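Teaching by Hand: What Changed on the Returns Bench at Cosard

At Cosard, the returns bench handles small electronics sent back by customers: chargers, routers, headsets, cables in assorted states of tangle. Until August, each item was sorted by a person standing at a table. Most items still are. What has changed is that part of each shift now goes to recording the sorting so that a robot arm can be trained on it.

The recording tool is a two-finger gripper held in the hand. The operator squeezes, the jaws close, and a camera on the tool logs what the jaws see. No arm is involved at this stage. The operator carries the gripper to an item, grasps it, places it, and opens the jaws again. One such cycle is called a demonstration. The bench has logged 3122 of them against a first target of 3000.

Trinidad Escobar has worked returns for six years and was among the first to be trained. "With my hands I don't think about a cable," she says. "With the tool I have to decide where to take hold of it before I get there." She found the first week slow and her wrist sore. The sessions were then cut to 21 minutes, with ordinary bench work between them.

The table is kept plain. Staff start each demonstration with the jaws open and few items on the surface, and add clutter in later sessions.
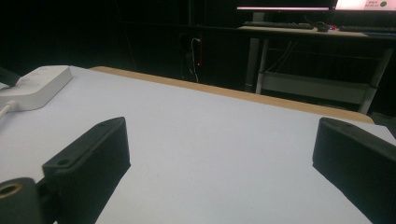

Who does the work

Cosard did not hire for the project. Serpil Dağdelen, the shift lead, built the recording sessions into the existing rota and had to lower the hourly sorting target to make room. That took two rounds of talks with management. Under the first proposal, recording time counted as a break from production and did not qualify for the bench bonus. It now qualifies.

Rejected demonstrations were the next dispute. Ingvar Kjærgaard, who reviews the recordings, discarded 237 in the first batch, most of them for hesitation or a second grasp. Operators objected that a second grasp is normal when a cable slips. Kjærgaard agreed in part. Clean recoveries are now kept and labeled separately, and rejection counts are no longer listed by name.

Pay grades are unsettled. Recording calls for steady, repeatable motion and some knowledge of what the software can use, and neither appears in the current job description. Elba Cabral, who represents the bench staff, wants a separate grade before any arm is installed. Management has offered to review the matter after the trial.

What the arm will take over

The plan covers rigid items with simple shapes, and loose cables will stay with people for now. Dağdelen expects the bench to keep its present headcount through the trial and has no commitment beyond it. Escobar has asked to be trained on the arm itself, including fault recovery. Her request is with the site manager, and the first arm is due on the bench after the next stock count.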